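# Chapter 4: Foundations and Ground Conditions

## Learning outcomes

By the end of this chapter, students should be able to:

- describe the main types of soil met on small and medium building sites;
- explain how the load of a building passes into the ground;
- select a suitable foundation for a low-rise dwelling, given a simple site report;
- recognise when the advice of a specialist engineer must be sought.

## 4.1 Introduction

Every building rests on the ground, and the ground is the one material on a project that the designer does not choose. Timber may be graded, bricks may be ordered to a known strength and concrete may be mixed to a stated recipe. The soil beneath a plot is simply what is there, and it can change from one corner of the site to the other.

Chapter 3 dealt with the loads that act on a house: the weight of the structure itself, the weight of people and furniture, and the forces of wind and snow. The present chapter follows those loads downwards. It begins with the soil, moves on to the site investigation, and then considers strip, pad, raft and piled foundations in turn.

Throughout the chapter, reference is made to the Berudar housing scheme, a development of 35 dwellings on sloping land outside the town of Zetberg. The scheme was designed under the direction of Gunhild Mikkelsen, and the site records have been kept in unusual detail. Students will find extracts from the ground report at the end of section 4.6.
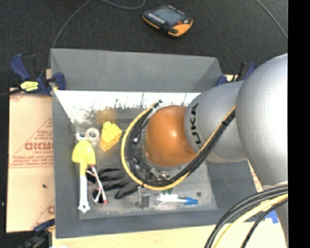 The Berudar site was chosen as a case study for its mixed ground. The upper part of the slope is firm gravel, on which ordinary strip foundations were sufficient. The lower part is soft clay with bands of peat, and here the first trial pits filled with water before they could be measured. The design team had assumed a single type of foundation for all the houses - an assumption that had to be given up within a month of the investigation.

## 4.2 What a foundation must do

A foundation spreads the load of the building over enough ground for the soil to carry it safely. It must also limit settlement, which is the downward movement that takes place as soil is pressed together. A small amount of even settlement is normal and seldom causes harm. Uneven settlement is far more serious, as one part of the building then moves relative to another. Walls crack, doors stick and drains may lose their fall.

The depth of a foundation matters as much as its width. Soil near the surface is affected by frost, by dry summers and by the roots of trees. Clay is particularly sensitive, shrinking as it dries and swelling when moisture returns. At Berudar, a row of mature poplars stood 15 metres from the nearest plot, and the foundations on that side were taken deeper than those elsewhere.

## 4.3 Key terms

**Bearing capacity:** the greatest pressure that a soil can carry before it fails.

**Made ground:** ground that has been placed or altered by people, such as old fill. At Berudar a layer of 300 mm was found beneath the former farmyard.

**Trial pit:** a hole dug so that the layers of soil may be examined directly.

Students should be familiar with these terms before proceeding to section 4.4, in which the common soil types are described and simple field tests are set out.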